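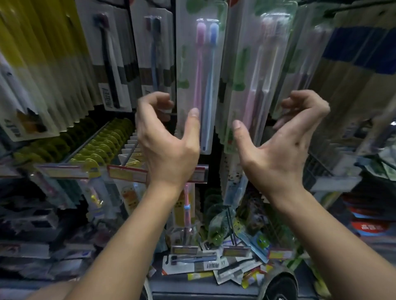
In Praise of the Two-Pack

My toothbrush gave out in April, or rather I finally looked at it, which I suppose most of us do about twice a year, and saw that the bristles had spread out flat like grass somebody had slept on. So I drove over to Ilbridge after work with one thing on my list, and I was in that aisle long enough for my parking to become a concern.

I've been thinking about toothbrush aisles ever since, and I would like to make a case for the plain two-pack. Two brushes in clear plastic, soft rounded heads, slim handles, one pink and one light blue, hung on a peg where you can reach it. I don't believe anyone needs to improve on that, though I know a great many people are paid to try.

When I was growing up we bought our toothbrushes at Masberg, which was a drugstore with a lunch counter down one side, and the choice was soft, medium or hard. My father used hard, and was proud of it, and had the gums you would expect. My mother bought for the rest of us, always in pairs, and the color you got was the color you had until the next pair came home. I was green for most of third grade. I can still picture the enamel cup on the windowsill with all of us standing in it, leaning every which way, and if somebody was away at camp you noticed the gap before you noticed the quiet at the supper table.

A pair of toothbrushes assumes something nice about you, I think. It assumes there is another person at the sink, or that there might be. And if you live alone, as I did for 13 years in the apartment over the Giltine bakery, it assumes you'll still be there in a few months when the first one wears out (or that your sister will turn up on a Friday night having packed three sweaters and no toothbrush, as mine did every single time). I kept the second one in the drawer with the spare light bulbs. It was a small comfort to have it there, and I'm not embarrassed to say so.

Now, I do understand that teeth are serious. I've paid for a crown. But I don't think the seriousness of teeth explains the charcoal bristles, or the handles shaped for a grip I have never once used, or the electric one I was given as a present that had to be charged and emptied and spoken to firmly. I used it for a winter. It now lives under the sink in its case, and I feel bad whenever I get out the drain cleaner.

The packages I like best these days have a bit of green on the card, leaves and so on. I'm aware that a printed leaf isn't a promise of anything. The brush is still a brush and the clear shell still has to go somewhere, and I wish somebody would sort that out, along with a way to open the thing that doesn't involve the kitchen scissors and a bad word. A little cardboard sleeve would suit me fine. Vieira, where I buy my soap, sells a few loose brushes out of a jar on the counter, and I like the jar very much, but they only carry firm, and I am not my father.

What I ended up doing in Ilbridge was what I do with cantaloupes, which is to reach for one, think about its neighbor, and reach again. My wife says I shop with both hands. I went home with pink and blue. She took the blue before I had my coat off, so I've been pink since spring, and it suits me better than green ever did.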